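Ticket: Household chore set, lever door task fails on return swing
Project: Uren
Component: Manipulation / door handles
Priority: Normal (was High)
Status: Open, waiting on second site
Reported by: Jutard site team
Assigned to: Wendelin Riedl

Summary

The arm opens a lever door from the push side most of the time. It does not reliably open the same door from the pull side, and it almost never closes a door behind itself so that the latch catches. The customer wants to know if the unit can be left to carry linen between two rooms without a person nearby. At the moment the answer is no.

Steps to reproduce

1. Start the unit in front of a closed interior door with a lever handle, door unlocked.
2. Run the chore "open, go through, close."
3. Let it try without help until it reports done or times out.

Expected: door open, unit through, door closed and latched.
Result: see counts below.

Counts from the first block, 110 attempts in total. 10 were thrown out because the floor map had not loaded. Of the remaining 100, the handle was turned far enough to free the latch in most runs. The full sequence finished with the door latched in 30.

Log

Entry 1
Checked the obvious things first. Battery fine, wrist calibration fine, no error from the force sensor at startup. Finger pads were worn on the left side. Replaced both. No change in the numbers.

Entry 2
Watched the failed runs back. They fall into a few types, in order of how often they come up:
- Lever goes down, unit pulls, lever slips out of the fingers before the door clears the frame. Latch springs back.
- Door opens a hand's width, then the unit lets go to take a new grip and the door closer shuts it again.
- Unit goes through, pushes the door behind it, reports "closed." Door is resting against the strike and is not latched.
- Unit grips the lever too close to the pivot and runs out of torque.
The third type worries me most. The log calls it a success. Anyone reading only the dashboard would think the chore works.

Entry 3
Raised grip force one step. Slips went down a little. On the Kudeo door (light return spring) it looked good. On the Głowacki door (stiff spring, flat lever) the wrist went into protective stop 4 times in one afternoon. Put the grip force back where it was. A setting that suits one handle is wrong for the next, and a normal apartment has several kinds.

Entry 4
Looked at what the policy learned from. Nearly all the door examples are push side, with the right hand on the handle and the left hand free. There are very few where one hand holds the lever while the other does something to the door. People do this without thinking: handle in one hand, hip or free hand on the door, bag over the arm. The unit has no example of that to copy.

Asked for more demonstrations with hand-held grippers, both hands in use, with these rules:
- approach from both sides of the door
- lever left and lever right
- hold the lever down until the door has cleared the frame
- on closing, keep pushing until the latch clicks, then test by pulling once
- normal speed, no slow motion for the sake of the recording

Entry 5
Changed the success check. "Closed" now needs a short pull test with no movement of the door. The finish rate on the dashboard dropped the same day. The unit is no worse than before, the count is just correct now. Please do not open a new ticket about the drop.

Entry 6
Site team asked if we could replace the levers with something easier, or take the closers off. Technically yes. I would not call it a fix. If the home has to be rebuilt for the machine, the customer should be told that before they buy. For comparison, the same unit wipes a table and loads a lower dish rack well enough that the site team has stopped filing tickets on those. Doors are behind. So are drawers that stick, and for the same reason as far as I can tell: the part pushes back and the amount is different every time.

Entry 7, Wednesday
New demonstrations are being added. The two-handed lever work is what was missing, one gripper per hand, marker cubes on both.

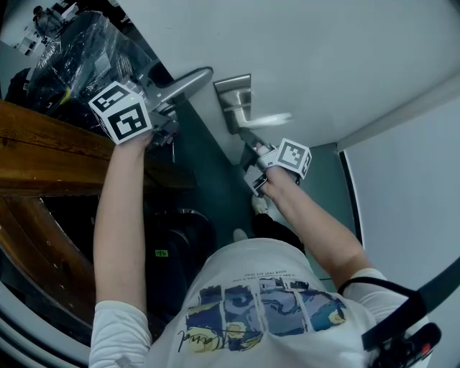 Comment from the Jutard site: we do not need it to be fast. Our night shift would be happy with a machine that takes five minutes to get through a door, so long as it gets through and the door is shut afterward. What we can't use is one that manages it in the morning and then stands in the hallway at 2 a.m. with the towels until someone comes. Can you give us a figure for unattended runs, and not the best day?

Reply from Wendelin Riedl: Fair request. I don't have that figure yet. The first block had a person standing by, and that person reset the unit after each failure, so it says nothing about how the unit recovers alone. I will set up a block where no one is allowed to help and the run ends when the unit gets stuck. Until you have that number, please keep the linen route on the side with the propped door.

Entry 8
Retrained with the first batch. Only a short check so far, on the Kudeo door. It now holds the lever down longer on the pull side, and the early release is mostly gone. Closing is still weak. On the Głowacki door I have not run it yet.

Open items
- Unattended block, both doors, no resets
- Pull test sometimes reopens the door on worn strikes, needs a lighter pull
- Finger pad wear: add to the monthly check
- Ask second site for handle types before September
- Documentation still lists "opens and closes doors" under finished chores. Change to "opens doors, push side, with supervision"

Ticket stays open. Lowered from High to Normal, as the linen route has a workaround.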